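Sixty good examples before lunch

At Genent, in a small office in Lemgate, the morning is spent folding and lifting. Oliwia Czarnecka holds a grey gripper in her hand and does each task slowly, 60 times, so that the learning system can have enough examples to copy.

"The slow ones teach best," she says. "When I hurry, we must throw it away."

Her colleague Ifeanyi Ogundipe checks every recording the same afternoon. On Friday he kept 77 and refused five. The refused ones he watches again with her, and they discuss where the hand went wrong.
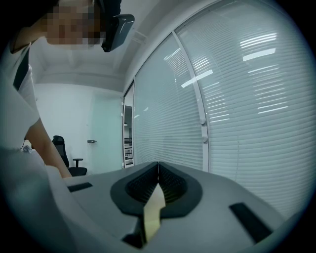
The handheld gripper, with its pale yellow finger, at Genent's office.

Next month the team will start with cups.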